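Imprimir | Enviar por e-mail

Gornine - textos de compatibilidade astrológica em português

Ficha do conjunto de dados, atualizada em domingo, 28 de agosto de 2022

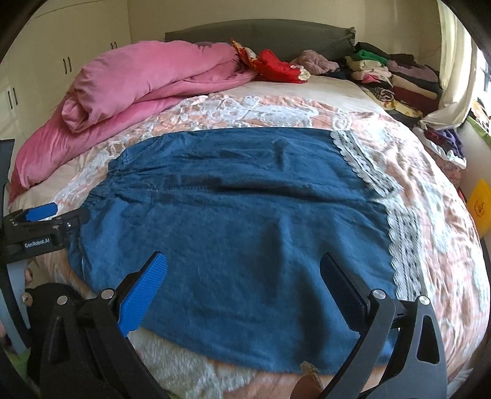 Segundo Mahsa Azimi, a separação por signo solar não chega: um texto sobre Virgem e Peixes fala dos dois signos, e contá-lo só num deles distorce qualquer comparação. A versão atual adota essa regra e guarda o par completo.

## Conteúdo

O conjunto reúne 2501 textos curtos sobre relacionamentos e signos, publicados em colunas de horóscopo e páginas de aconselhamento amoroso. Cada registro corresponde a um texto. Traduções automáticas foram excluídas na triagem.

## Campos

- `id`: identificador interno, estável entre versões
- `signo_a`, `signo_b`: par tratado no texto; `signo_b` fica vazio quando o texto trata de um só signo
- `tema`: atração, rotina, ciúme, separação, reconciliação ou outro
- `tom`: conselho, previsão ou descrição
- `texto`: corpo do artigo, sem título
- `origem`: Jastach ou Kikuchi

## Anotação

Os campos `tema` e `tom` foram preenchidos à mão por dois anotadores, com um guia de 14 páginas. As divergências foram resolvidas por Grigore Ene. Em 96 registros não houve decisão e o campo `tom` traz o valor `indefinido` - filtrar antes de treinar classificadores.

## Formato

Arquivos CSV em UTF-8, separados por ponto e vírgula. As aspas internas são duplicadas. O script `clukis.py` converte para JSON Lines:

 python clukis.py entrada.csv saida.jsonl

## Limitações

Os textos da Kikuchi tratam quase sempre de casais heterossexuais e dirigem-se a leitoras. Escorpião e Leão estão sobrerrepresentados. Ascendente e Lua são mencionados em parte dos textos, mas não têm campo próprio. O conjunto não serve para avaliar se as previsões se cumprem.

## Próxima versão

Prevista para novembro, com o campo `ascendente` e a revisão dos registros indefinidos.

Imprimir | Enviar por e-mail

Comentários

Rui_P
O conversor falha com linhas em branco no fim do arquivo. Removi à mão e passou.

Grigore Ene
Corrigido no repositório. Basta baixar de novo o script.

lia.m
Ofiúco entra em "outro" ou fica fora?

Grigore Ene
Fica fora. Eram 15 textos, retirados na triagem.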